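Apple pressers, pickers and tasters wanted for our cider and juice season

Jistent Orchard Project is looking for people to join us from August until the last of the keeping apples are in. We look after old orchards that had been left to the brambles, and we turn what they give us into juice, cider, vinegar and an awful lot of chutney. Last season we bottled 3356 bottles of juice and we would love to beat it!

There are paid posts and unpaid places this year, and you can put yourself forward for either or both. Please read the whole page first, as the hours are quite different.

Press hand (2 posts, paid)

You will work at our pressing shed with Sólveig Hjaltested, who has run the press since we had nothing but a borrowed scratter and a bucket. The day starts at 7.30am and finishes at 3.30pm, with a proper lunch in the middle. You will wash and sort fruit, load the mill, build the cheeses (the cloth-wrapped layers of pulp, if you are new to this), run the pasteuriser, and label and box up at the end. It is wet, sticky, noisy work and most of us go home smelling of it. It is also great fun when the juice starts running and everybody stops to try it.

You do not need to have pressed before. We do need you to be able to stand for long stretches, lift a full crate with a second person, and keep a tidy written record of each batch. If you have a food hygiene certificate, tell us. If you haven't, we will pay for you to get one in your first week.
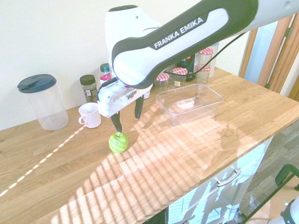
A green apple on the worktop

Pickers (as many as we can get)

Picking is unpaid, but you go home with fruit and juice, and we cover your bus fare. We pick in two shifts, 9am to noon and 1pm to 4pm, and you are welcome to do one a fortnight or every one going. Children can come along if they stay with their grown-up and keep clear of the ladders.

Most of our trees are tall, old standards, so a lot of the crop comes down with poles and panking hooks on to sheets. There is plenty to do at ground level if heights are not your thing, and sorting windfalls is a job for somebody with a good eye and a cushion to kneel on. Wear long sleeves. The wasps at our Tririditz site are bold by September and the nettles are worse.

Tasting panel

This is the part I am most excited about. We have taken on 200 young trees of a variety we are calling Hjaltadóttir, grown on from a single seedling Sólveig found in a hedge, and this is the first year with enough fruit to find out what it is good for. Is it an eater? A cooker that holds its shape? Does it keep past Christmas, or go woolly after a fortnight? We have our own opinions and they do not agree.

We want people who will come to four tastings across the autumn and winter, each lasting an hour and starting at 6.30pm. You will try the apples raw, baked and pressed, next to some familiar shop kinds, and fill in a short sheet for each. Please skip scent and strong mints beforehand. You must be 18 or over for the cider evening; the other three are open to anyone from 12 up, with a parent's signature for under-16s. 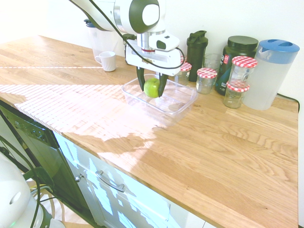 Green apple and clear plastic container

Fussy eaters are very welcome, and so are people who think they don't much like apples. Please tell us about any allergies when you apply. Some people with birch pollen hay fever find that raw apple makes their mouth itch, and if that sounds like you, we would ask you to join for the baked and pressed rounds only.

What you get

Press hands are paid weekly, with holiday pay on top, and get boots, gloves and an apron to keep. Tasting panel members get a voucher at the end and a case of whatever we have most of. Everybody is invited to the wassail in January, when we sing at the oldest tree, hang toast in it and make a dreadful racket with saucepans.
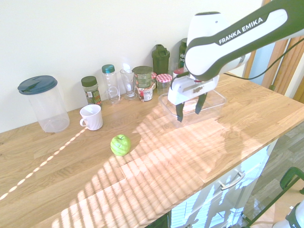

Photo: Vekano

How to apply

For the press posts, send us a letter of one page telling us why you fancy it and what work you have done before, paid or not. Growing things, cooking for crowds, shifting furniture and looking after small children all count with us. Put reference 2054 at the top so it reaches the right pile. Chats will be held at the shed over tea, and there is a short trial shift, which is paid.

For picking and tasting, a note with your name, a phone number and the times you can manage is plenty.

The shed is on one level and has an accessible toilet. The orchards are rougher going, so ring us if you want to talk through which site would suit you. If you can only do evenings, say so, as there is always labelling to be done.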